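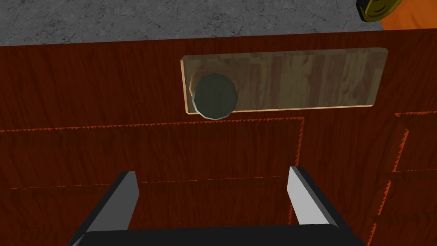

Randa Khoury

Do share-house kitchens really waste less with a "use it first" shelf? Term project report

The claim I set out to test comes from Tastau, a meal-planning app that tells renters they can halve their food waste by keeping older food on one labelled shelf. Plenty of blogs repeat it. I couldn't find one that said how the waste was measured, or who did the measuring.

I asked 11 share houses near campus to keep a waste diary through May. Six set up the shelf and five carried on as normal. Every item binned was to be written down, with a reason. By the end I had 323 entries, 302 of them legible enough to use.
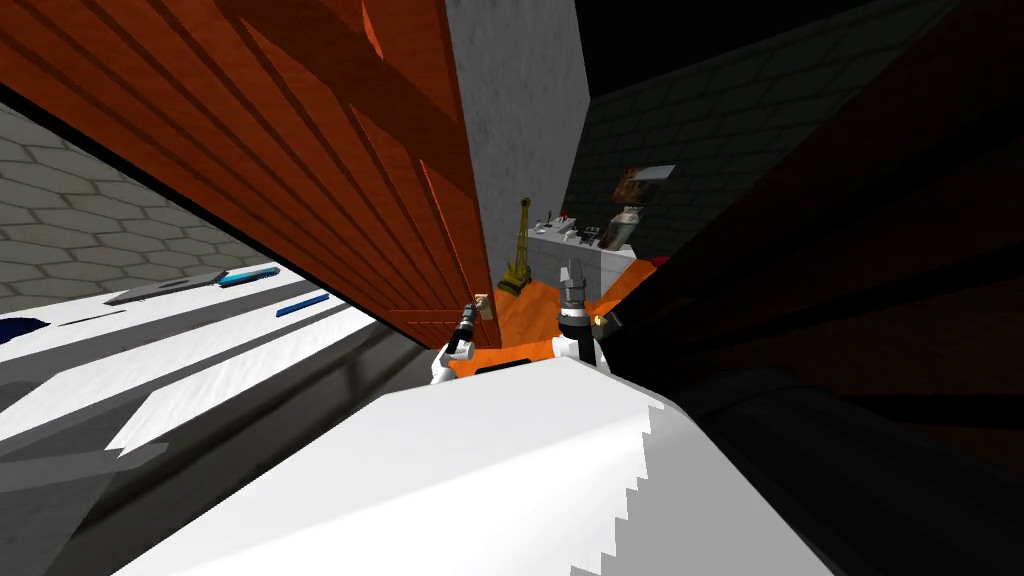 The shelf houses logged fewer items, and I would like to leave it there, but the diaries don't let me. Two of those houses stopped writing things down in the third week, and a blank page looks the same as a tidy fridge. Take them out and the difference mostly goes. Bread was the worst offender in both groups with 67 entries, and bread was never going on the shelf anyway.

My supervisor, Osian Llewellyn, suggested weighing the scraps. He was right, and I should have done it from the start. A whole pumpkin and half a lime each count as one item in my tables.
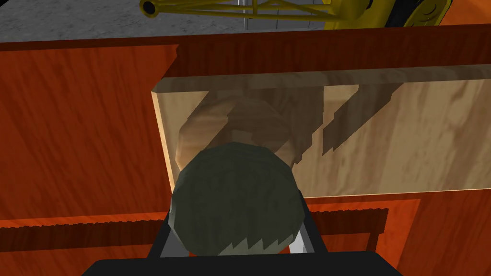
Reasons given were also a bit suspect. "Forgot it was there" appears 61 times, often in the same pen and apparently filled in at one sitting. People write what they think a waste diary wants to hear.

I wouldn't tell anyone to take their shelf down. I also wouldn't quote a figure for what it saves, mine included. A repeat would need kitchen scales, a longer run and somebody other than the housemates keeping the record.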